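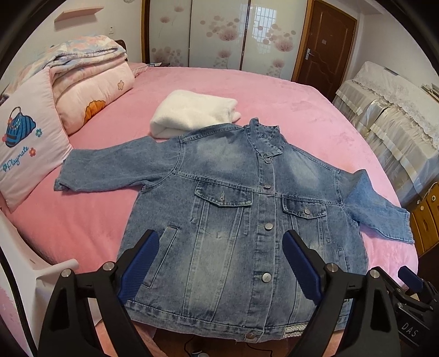 Garment handling: collection notes for February

The Troltel garment set closed the month at 1465 accepted episodes. The additions all come from one task family, in which a jacket is laid out on a bed and worked with two hand-held grippers. Earlier batches were mostly towels and T-shirts, and the policy trained on them does poorly with anything that has a collar, a placket or lined pockets. Ladan Jalali wrote the task sheet, and most of what follows is taken from her notes to operators.

Why a jacket

A towel has two faces that look the same and four edges that can be treated alike. A denim jacket has a front and a back, a stiff collar, sleeves that hold a bend after they are put down, and metal hardware that adds weight along one line. Denim also resists the finger pads in a way that jersey does not. Thin cloth bunches between the pads at almost any closing width. Denim needs the pads set on either side of a fold before they close, and if there is no fold the operator has to make one.

Seams help. A chest seam, a hem band or a row of stitching gives the model something to line up with, and in the Stirnness trials the grasp points it chose on denim sat on or beside a seam far more often than on open cloth. Faded patches have the opposite effect. Pale areas on washed denim were read as highlights or as the edge of a fold, and the model reached for them. The task sheet now asks for washed and distressed garments as well as plain dark ones, so that the training set has enough of both to separate a change of colour from a change of shape.

Start states

Each episode begins from one of four start states: flat and buttoned, flat and open, one sleeve folded under, or dropped in a heap. Flat and buttoned was thought to be the easy case and was given the smallest share. It has since been raised. The collar is the cause of most of the trouble. Even on a jacket that is otherwise flat it tends to stand up on one side, and operators were pressing it down before starting to record. Please leave it as it falls. If the first frames always show a tidy collar, the model learns nothing about an untidy one.

The same applies to the sleeves. They do not need to match. One straight out and one bent down is a normal way for a jacket to land, and symmetrical layouts are already over-represented in the set.
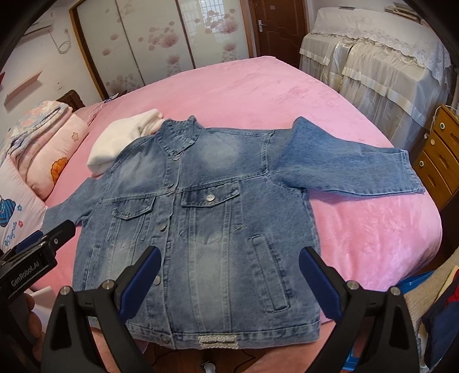

Heading should vary too. Turn the garment a little between episodes, or move yourself along the side of the bed, so that the placket does not always run up the middle of the view. The Vanier evaluation showed success falling off sharply once the placket was turned well away from the operator's centre line, and a check of the training episodes found very few that started that way.

Surroundings

Rooms are to be left as they are. Cushions, quilts and folded cloths may stay on the bed, including where the garment overlaps them. Soft items next to the target are useful because the boundary between them has to be learned from texture and colour, and a plush cover under denim is a kinder case than denim on denim. We would like more of the latter. Mirrors and glossy wardrobe doors are acceptable. Check only that they do not show anyone's face.

Cables on the floor are acceptable in view but should be kept clear of the operator's feet. Anything with readable personal details on it, such as post or a prescription, should be put away before recording.

Gripper handling

Start with the fingers open wide and both pads visible, and hold still for a moment before the first approach. The opening width is recovered from the finger positions, and episodes that begin with the fingers already moving have been the largest single source of rejects. Bandara has changed the import script so that these are flagged on upload. Previously they were found only at review, by which time the operator had often recorded several more in the same manner.

Keep the wrist angle comfortable. Operators who try to imitate a robot arm produce stiff, slow paths with long pauses, and the pauses are copied faithfully by the trained policy. Move at the speed you would use if you were folding your own washing and were in no hurry.

Regrasping is allowed and should not be cut out. A grasp that slips off a hem and is taken again is worth keeping, provided the second attempt follows directly. More than two slips on the same edge should be marked as a failed episode and kept in the separate failures folder. Do not delete it.

Buttons are not to be used as handles. The pads will hold a metal button well enough, but the resulting pull is on a single point and the cloth around it twists. Take the placket edge or the hem band instead.

Labels

Each episode needs the garment type, the start state, the end state and a one-line instruction in plain words. "Fold the jacket in half, sleeves in" is enough. Left and right are a recurring problem. In our labels they always mean the operator's left and right, never the wearer's. With a jacket lying face up and its hem towards you, the two are reversed, and nine episodes in the last batch had to be relabelled for this reason.

Fastened and unfastened pocket flaps should be noted where the two differ on the same garment. This was not in the first version of the sheet. It was added after an instruction to "close the open pocket" was tried at Stirnness and the model went to the same flap every time, whichever one was open.

Still open

The next batch is to cover jackets hung over a chair back and jackets with zips. Ladan is also looking for garments with heavy linings, where the outer cloth and the lining slide against each other during a lift. Operators who own something suitable should add it to the garment list before recording so that it can be given an identifier. The revised task sheet is version 7, and earlier versions should not be used for new recordings.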